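Getting your wrist camera and your gripper log to agree on what time it is

I put this off for most of a winter. My grasp detector kept telling me the fingers were closed on something when the video clearly showed them open, and I blamed the detector, then the lighting, then the detector again. The real problem was dumb: the camera and the gripper were on two different clocks. If you're training anything on wrist video plus joint data, fix this first. It takes an evening.

I'll use the names of my own tools so you can see how the pieces fit. Gondar is my recorder, Zirnholm is the little script that lines the streams up, and Tiedemann is the viewer I scrub through afterward. Swap in whatever you have.

What you need before you start

A recorder that saves a timestamp for every image and every gripper reading. A gripper that reports how far open it is. A viewer that can draw a plot next to a video. That's it, really. You don't need hardware sync, though if your camera has a trigger input, go ahead and use it and be smug about it.

Step 1: Stamp things when they arrive, and keep the original stamp too

My first version of Gondar overwrote the camera's own timestamp with the computer's clock. Bad idea! USB buffering means an image can sit around a while before your code ever sees it. Save both numbers in separate columns. You'll want the camera's stamp for spacing and the computer's stamp for the offset.

Step 2: Do the clap

Film people use a clapperboard, and we get to use the gripper itself. At the start of every recording, with nothing between the fingers, open all the way, wait a second, then snap shut. Do it 3 times. The finger tips are always in view of a wrist camera, so you get a sharp visual event and a sharp edge in the width signal. Do one more set at the end of the recording (this is for drift, we'll get there).

Step 3: Find the offset

Crop the images to the bottom strip where the fingers live. Take the difference between each image and the one before it, sum it up, and you have a motion signal. Now take the speed of the gripper width over the same stretch. Resample both to 200 Hz, slide one across the other, and pick the shift where they match best. Zirnholm does this in one call:

zirnholm align --start clap --crop bottom --rate 200

Plot the match score before you trust it. You want one tall peak. If you see a few peaks of the same height, your claps were too evenly spaced and the script can't tell them apart, so wait a different amount of time between each one. I lost a whole Sunday to that.

Step 4: Check for drift

Run the same thing on the closing claps. If the two offsets agree, apply one number and move on. If they don't, stretch the camera times in a straight line between the two. Mine wandered by some 3000 microseconds over a long recording, and I fix it anyway -- it's one extra line.

Step 5: Look at it with your own eyes

Open the recording in Tiedemann and put the width plot under the video. Stop at the moments where the width quits shrinking. Fingers against something big and firm are easy to judge. Thin plastic is the mean one, so I go hunting for bags and step through one image at a time.
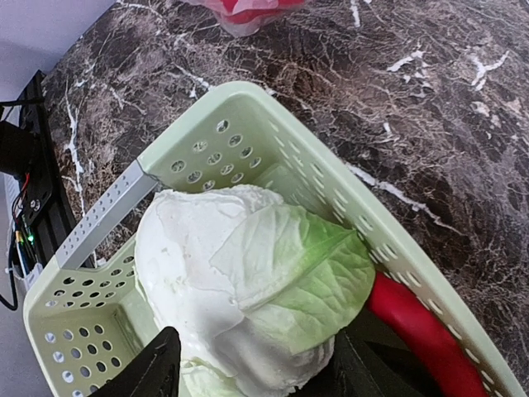

The cabbage in the basket first, then the zip-top bag between the fingers:
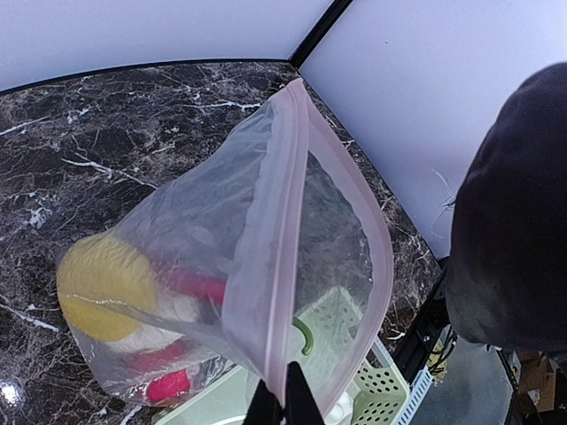
If the plot and the video disagree by a single image, I leave it alone. That's within what the shutter gives you. Two or more and I go back to step 3, and nearly every time the crop was too tall and something moving in the background was feeding the motion signal. Make the strip shorter and rerun.

Step 6: Save the offset with the recording

Write it into the metadata and leave the raw timestamps untouched. I used to bake the correction in, then improved the matching code and had no way back. Now my training loader, Grurkach, reads the offset at load time, and re-aligning a whole folder means rewriting one small file per recording.

One last thing about smoothing. If your gripper driver filters the width before reporting it, the filter adds its own delay, and the clap will happily hide that inside the offset. Turn the filter off if you can. If you can't, at least write down the setting, and redo the alignment whenever you change it.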